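Liltach sandwich assembly set

The Liltach sandwich assembly set is a collection of teleoperated demonstrations recorded for training manipulation policies on soft and irregular foods. It was compiled by Morena Amato and Sandro Tedesco at the Hadgu laboratory and contains 2,126 episodes, of which 900 include leafy vegetables.

Workstation

Assembly is carried out on a rectangular cream-coloured tray. Buns, tomato slices and meat slices stand on edge in clear acrylic holders to either side, while cabbage and lettuce share a transparent container at the top of the tray.

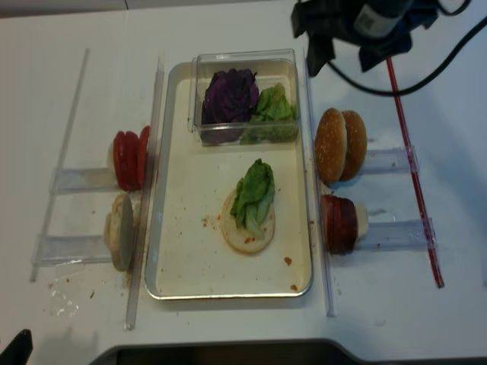
Photo: Felicja Gajewski / Hadgu

Recording

Each episode pairs a fixed view of the workspace with a view from the wrist, sampled at 16 frames per second. Operators are asked to vary the approach angle between episodes. Failed grasps are kept and labelled – an episode is discarded only if a video stream is incomplete.

Leaf handling

Lettuce is the most heavily sampled ingredient. Leaves fold under load and hide the fingertips from the fixed camera, so annotators mark the moment of contact in the wrist view.

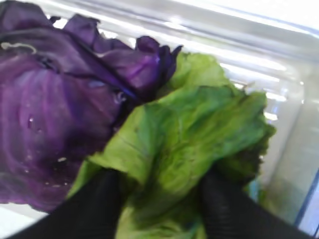 Lettuce between the gripper fingers, wrist view

Annotation

The labelling scheme, written by Italo Dal Bello, defines 18 event types. Colour correction is not applied to the released video.

See also: Bromard, Tidach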